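Nominating someone for a young leaders award — how much detail do they want?
Posted in Community & Volunteering, January 18, 2025
Delia Oprea

Hi all! I want to put my co-worker forward for the Lebrun young leaders award and I'm so keen to get it right. She's 31, she started the Saturday homework club at our neighbourhood centre, and she got Otent to cover the bus passes for the kids who come in from the far end of town. The form gives you 1000 characters for "impact" and I'd filled that before I even got to the bus passes! Do I cut it down, or put the rest in a support letter? Also, does she have to know she's being nominated? I'd love it to be a surprise. Nominations close in February.
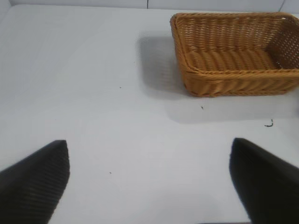

Woven basket on a white tabletop

Virgil Bucur

Great idea, go for it. My niece was up for one of these and she was thrilled. I think they read everything you send so I wouldn't worry too much about the length. No clue about the surprise part, sorry!

Brândușa Olteanu

Oh, I love these questions! I read nominations for a different award (the Futard one, so check the Lebrun rules before you take my word on anything) and last year we had 262 of them to get through. It was a wonderful pile of reading, but I can tell you the ones that stayed with me got to the point fast.

Start with what changed. "She started a homework club" is fine, but "kids who used to go straight home now stay until six and get their math done" made me sit up. Put the bus passes in the first couple of lines — getting a business on side is a big deal at her age, and you don't want it buried at the bottom.

Do stick to the 1000 characters. On our online form anything over the limit was simply chopped, and that included spaces. Write it in a separate document first and paste it in. 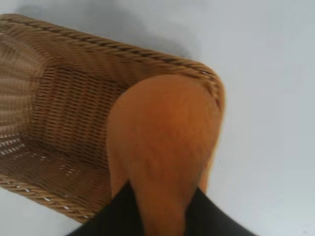 For the support letter, pick somebody who sees a different side of her. A parent from the club would be terrific, or whoever she dealt with at Otent. One page is plenty. We had a letter once that ran to seven pages and I'm fairly sure I was the only one who finished it (it was lovely, mind you).

As for the surprise, ours needed the nominee's signature, so it couldn't be done. Some awards let you leave that until the shortlist. Email the organizers and ask, they're usually happy to hear from people.

Good luck to her! Please come back and tell us how it goes.

Delia Oprea

Brândușa, this is fantastic, thank you! I've moved the bus passes to line one and I'm asking one of the club moms for a letter tonight. Will email them about the signature too.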